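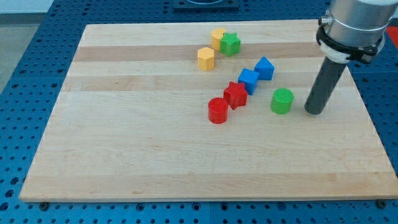
Chapter 6
Can It Clear the Table?

Wiping crumbs off a kitchen table takes most people a few seconds, and they can do it while talking on the phone. They nudge the salt shaker aside with the back of a hand, sweep around the fruit bowl, and push the whole mess toward the edge. If you asked them afterward how they did it, they would have little to tell you.

This chapter asks how close a machine is to doing the same thing in a home or on a shop floor, with the objects that happen to be there. The short answer is that it is not close. The long answer takes up the next four sections, and parts of it are more hopeful than the short one.

We begin with pushing. Textbooks on manipulation usually begin with grasping, and for years the field did too. But a great deal of ordinary work involves no grasp at all. Dishes are slid to the back of a counter. Parts are herded into a corner of a tray. A box that is too wide for the hand gets shoved along a shelf until it lines up with its neighbor. A robot that could push well would already be useful, and pushing needs very little hardware. A plain rod on the end of an arm will do. With a maple board to push on and a few small plastic blocks - cylinders, stars, a hexagon, a cube - you have a complete experiment that fits on a bench.

You also have a temptation. Eight blocks in four colors look like a simplified kitchen table, and it is easy to speak as if progress on one were progress on the other. Before you accept that, consider what the blocks leave out. They are rigid. They do not spill. They stand on a flat surface with nothing soft underneath. Each one has a single bright color, so a camera can tell a red star from a green one without much trouble. None of them is a wet paper towel.

6.1 What a push involves

Suppose you want to move one block a short distance to the left. You place the rod against its right side and move the rod left. If the line of the push passes through the right spot, the block slides straight. If it is slightly off, the block turns as it slides, and soon the rod slips past it. A cylinder can be worse, as the contact is a narrow one and the block may roll away around the rod's side.

Friction decides most of this, and friction under a sliding object is hard to know. It depends on how the weight is spread over the bottom face, which you cannot see. It changes with a scratch in the wood, and it may differ along the grain and across it. In practice a robot does not work the answer out ahead of time. It pushes a little, looks, and corrects.

Now put a second block against the first. Pushing one moves both, and they come apart at an angle that depends on where they touched. A star and a cylinder standing side by side can be separated from some directions and only jammed together from others. People handle this without thinking. A planner has to search for it, or a learned controller has to have met something like it before.

6.2 Reading a success rate

Shigeru Uchida and Itziar Salcedo ran a pushing study at the Hambridge lab that we will return to throughout the chapter. Their controller was trained on 2,000 recorded pushes and then asked to sort blocks by color. It did well. The part of their report worth your time is the second half, where they changed things. With a new board, results dropped. With the same board and a lamp moved to the other side, they dropped again. When household items were swapped in for the blocks, only 2 of 23 trials ended with the table in an acceptable state, and Salcedo writes that "acceptable" was a generous word for one of them.

Compare this with the way such systems are sold. Skestar's brochure for its Rokasico arm promises a machine that "tidies any surface." The surfaces shown are white, bare and well lit. The Portela packing plant, which tried the arm for one July, kept it for lining up identical cartons and went back to people for everything else. That is a real use, and the plant was happy to have it. It is also a much smaller claim than the one in the brochure.

When you read any result in this area, write down the following before you look at the percentage:

Which objects were used, and were any of them new to the system?
Who put the objects back between trials?
What counted as done?
How long did one trial take?

The second item is the one most often missing. A robot that clears a table but needs a person to reset a fallen cup has moved the chore somewhere else.

6.3 Why keep the blocks

None of this makes bench work a waste. Blocks can be printed again in the same shapes, so a lab in another country can repeat your test.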